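**Nokell padded jacket, dark green – after one winter and a summer in storage**

I bought this in April, at the end of the season, when Giswood had taken 40 per cent off. I wore it most days until the weather turned and have just had it out again to see how it folds.

It folds well. Laid flat it makes a neat slab, and it goes into a drawer without a fight. My older black one never settles into any shape and usually ends up across the pillows. 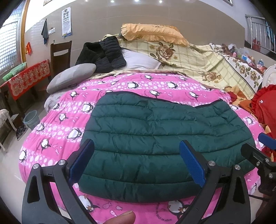 Folding takes a minute once you know to press the air out from the hem upwards. I have done it on the bed and on the floor, and the bed is easier because the penguin comforter stops the fabric sliding.

Warmth is good down to 7 degrees with a jumper underneath. The outer fabric has a slight shine, which I wasn't sure about at first – I don't notice it now. The stitching is puckered along the seams, and the padding creases after a spell in the drawer. Hanging it up overnight sorts most of that out. 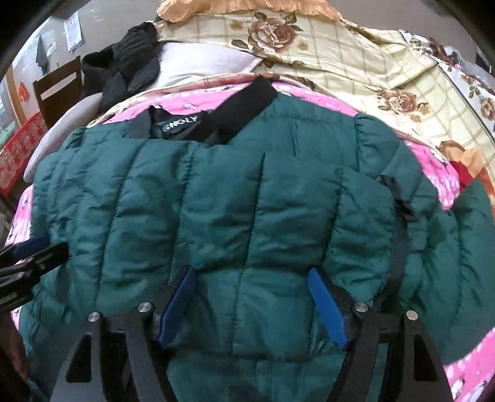
*Opened out on the bed, with the long seams and the black lining at the neck.*

My complaints are small. The black trim looks crumpled near the top, and the sleeves are bulky under a rucksack strap. I'd still buy it again at the sale price.

Henrique Rebelo, August 29, 2025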